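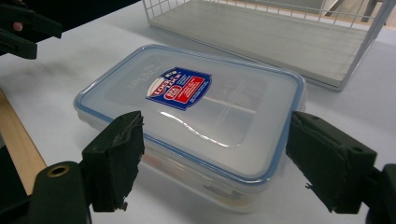

3.2 Collecting demonstrations

All demonstrations were recorded with hand-held grippers, without a robot present. An operator holds one gripper in each hand, and each gripper carries its own camera. We collected data at two sites, Perkport and Plarkville, using the same grippers and the same written instructions. The tabletops and household items differed between sites.

A demonstration begins with both grippers open and clear of the object. The operator grasps the object, moves it to its goal and lets go. Operators were told to work at a normal pace and to leave failed grasps in the recording if they could recover within 10 seconds. Longer failures were cut at the last stable pose – we found that dropping them entirely left the policy with few examples of regrasping.

Clear plastic containers needed more care than other items. Glare on a lid, as in Figure 3, changes with the viewpoint and can hide the edge that the fingers must reach. For these items we recorded 49 demonstrations per container and changed the starting angle after each one.

Figure 3. View from a gripper camera, with a lidded food container between the two fingers. The second gripper is at upper left.

Recordings from both sites were pooled before training. The Dudside set, described in Section 4, was held back for testing and shares no objects with the training data.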